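**Thread: snack tables, small plates, and what I'd do the same way again**

1/ We had the neighborhood open house on Saturday at the hall in Ballard. I was in charge of snacks. Writing this down now so I have it for next time.

2/ Tables first. White folding tables, two pushed close together. Get the plain white ones if you can. They wipe down with dish soap and a rag, and you can see every crumb you missed.

3/ I skipped tablecloths. Last March we used paper ones from Bastlow and they tore at the corners before anyone had eaten. Bare tables are fine for an afternoon thing.

4/ Toast. I make it in the oven on sheet pans at 375, flip once, and pull it when the edges are brown. Day-old bread is better. Fresh bread bends under toppings.

5/ I cut everything by hand and it comes out uneven. People take the odd-shaped ones first anyway.
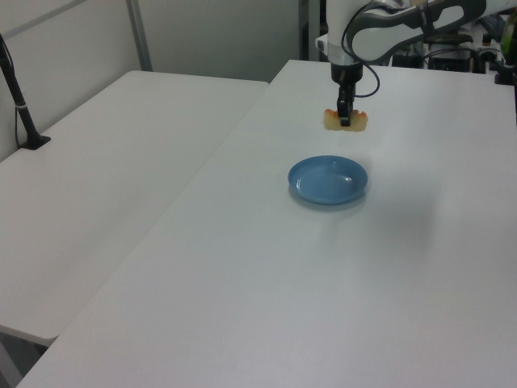 6/ Plates matter more than I used to think. Big dinner plates get loaded up, and half of it ends up in the trash. Now I go small, with a bit of a rim, like the blue one on the white table. The color helps too. A pale piece of toast or a cracker shows up well against blue, and you can spot an empty plate from the other side of the room.

7/ Mine are from the Villanueva restaurant supply place. They sell singles, so I bought 20 and added a few more later. The later ones are a slightly different blue. I mix them all in the same stack.

8/ Amounts: I planned for around 200 pieces and had 13 left at closing. Those went home with me and became croutons.

9/ Toppings go in bowls off to the side. White bean spread, chopped tomato, butter, jam. If you top the toast ahead of time it goes soft within the hour. Let people do their own.

10/ Put the jam at the far end. It is the slowest stop on the table and everyone backs up behind whoever is using it.

11/ Somebody asked about the jam. It's the Clarkel apricot, the big jar. One jar was enough, two would have been safer.

12/ Cleanup took under an hour. Plates into a bus tub, crumbs swept into a dustpan held under the edge of the table, wipe, dry, fold. Dry the tables before you fold them or they smell the next time you open them.

13/ For next time: a second pair of tongs, more napkins, and a trash can at each end of the room. One by the door was a long walk for people holding a plate and a cup.

14/ Bean spread recipe is in the replies. It needs more lemon than you think.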